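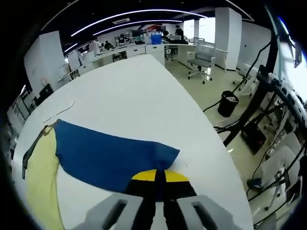 According to Frøydis Wallin, the fingers of a Briment hand gripper should be checked before the software is ever blamed, a view repeated in most later notes on the tool's care.

The Briment is a hand-held gripper with two light grey fingers, each with a long dark slot in its face. It is used at a table to record the handling of cloth for the Brekke folding cell.

Setting up

The table is wiped and the cloths are laid out before the tool is switched on. The operator closes the gripper 3 times on a single layer of fabric, then once on a fold. Both fingers must meet along their full length. If they do not, the left finger is reset first.

Maintenance

Lint is brushed from the finger faces after each session. The finger screws are tightened every 14 days, and the fingers are replaced as a pair after 1000 closures on heavy cloth. Worn pairs are kept for comparison.

Repair

A finger that slips on thin fabric is normally cleaned and tested again. The procedure in current use was written by Yichen Duan and revised in July, when the section on cable wear was added.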